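Grultine 2000 bunded oil tank

Single skin inner, full outer bund, for heating oil (kerosene) and gas oil. Made by Condside, sold and fitted by Skenarov. Holds 2000 litres brimmed, bit less in normal use as the overfill cuts in before the top.

Price on request. Changes with the resin price and we're tired of reprinting the sheet.

What you get
Tank and bund, green only
Lockable fill point, 2 inch
Vent with mesh
Bottom outlet kit, filter bowl, isolating valve
Gauge (see below)
Manual, keys x 2

Not included: base, fire boundary, pipe run to the boiler, taking away the old tank. Can quote for all of it. Ask for Catrin Dafis in the office, mornings are best.

Gauge

Wynne sender as standard now, not the old sight tube. Sits on top of the tank, talks to a plug-in display in the house. Shows level in ten bars and flashes when you're on the last one. Good through 50 metres of open air, a lot less through stone walls. If the display loses the sender, unplug it, wait, plug back in next to the tank, then carry it indoors. Fixes it nine times in ten. Battery is in the sender, not supplied as a spare. 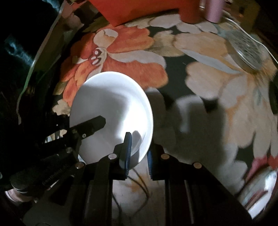

White bowl on a flowered table covering.

Base

Has to be flat, solid, and bigger than the tank on every side. Concrete or paving on a proper bed. No sleepers, no blocks at the corners, no "it'll be fine on the gravel". The plastic sags wherever it isn't held up and the warrenty goes with it. We'll turn up, look at the base and go home again if it's wrong, and there's a charge for that.

Delivery

Comes on a flatbed, driver on his own. You need someone there to help walk it off. Tell us about low wires, narrow gates, soft ground. Lanes with grass up the middle, ring first. Mali Ruddock does the routes and knows most of them.

Next run west is in March. Orders after that go on the following one.

First fill

Don't fill same day if we've plumbed it, let the joints be checked first. Order from whichever supplier you like. Most have a smallest drop so check before you ring round, and get the price including VAT, as some quote without. Prices move daily, sometimes twice. We don't sell oil and we can't tell you wether to wait.

Bigger size

Grultine 3000, same height, longer. Same gauge, same fittings. Needs a longer base obviously. Lead time is worse on this one as Condside only mould them in batches.

Spares

Fill caps, locks, vents, filter elements and Wynne senders all on the shelf. Outlet kits usually. Lids for the pre-bund models are finished, please stop asking, there are none left.

Returns: unused spares in the bag, fine. Tanks, no, once they've had oil in.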